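Workshop > Small Robots > Grippers

Picking fingers for a play-kitchen arm
By Rozália Štefanec
August

Print this page | E-mail this page

I've been swapping fingers on my arm for weeks now, and the toy kitchen is still my favorite place to try them (the carrot alone has taught me plenty!). The wide flat Kilora pads grip blocks like a dream, but they're clumsy in tight spots. The tapered Gritine ones get in close and then let round things roll away.

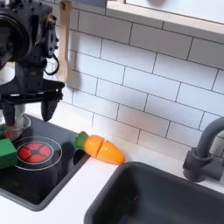
Fingers open, carrot waiting between the stovetop and the sink.

My tip: run the same grab 40 times per set before you make up your mind, and write down every miss. I gave up on the Kilora pads after 19 tries once and had to start all over. Stick a bit of shelf liner on slick tips, too – painted toys are slippery little things. And leave enough slack in the cable for the full reach, then tie it back so it can't snag on a pot handle. Next up for me is the Clemotico controller, same carrot, same counter.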